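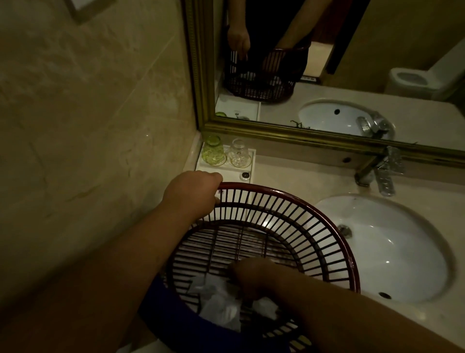

Tissue paper in the bottom, a red basket and a bit of space by the sink.

I have stayed in a lot of small guest houses over the years, and I can tell you almost nothing about the beds. Bathrooms, though! I could draw you the bathroom of the place in Nirkidley where I spent four wet nights one January, right down to the hook on the back of the door that was hung just too low for a dressing gown. I thought about that hook every morning. I still think about it.

So when a friend of a friend asked if I'd help get her three-room guest house ready for its first summer, I said yes before she'd finished the sentence, and then I asked if I could do the bathrooms. She looked relieved. Everyone else had wanted to pick curtains.

My feeling is that a guest bathroom is where you find out if the people running a place have ever slept there themselves. It's such a small room and you're in it half asleep, with no glasses on, looking for somewhere to put your sponge bag. In the grander hotels there's a marble shelf with a candle on it and a folded card about the candle. Lovely. Where does my toothbrush go?

We had a budget of 1000 pounds for all three rooms, and I'm pleased to say we came in under it, mostly by leaving the plumbing alone. The big spend was towels. I'm fussy here, I admit it. I don't want them so thick they won't bend, and I don't want the ones that push the water round your back like a squeegee. We bought a middling sort from a firm called Samonum, washed them at 60 before anyone was allowed near them, and did it again the week after. New towels are hopeless until they've been through the machine a couple of times.

Then there was the great soap argument. She wanted little wrapped bars, I wanted a pump bottle, and we went back and forth over it for most of a Sunday (with cake). I lost. The bars come from Lei, a tiny shop two villages over, and they smell of bay leaves, and I've since bought four for myself, so you can draw your own conclusions.

Mirrors next. Hang them for the shortest person you know and then go up a touch. Lights at the sides if you can run to it, because a single bulb overhead makes everyone look as if they've had bad news. And please, a proper bin with a lid. I'd swap any amount of art on the walls for a bin with a lid.

The one thing I'd never scrimp on is a real drinking glass. People wake up thirsty in strange houses, especially after a big dinner, and a paper cup at two in the morning is a miserable object. They needn't match. Charity shops are full of good odd ones for 30 pence each, and a heavy tumbler feels nicer in the hand than anything out of a box of twelve.

The first paying guests arrived on 08/05/2026, a couple walking the Umance valley with enormous rucksacks and very muddy socks. They stayed two nights and left a note on the hall table. It mentioned the breakfast, the view and the dog. At the bottom, in different handwriting, somebody had added that the hook was at exactly the right height.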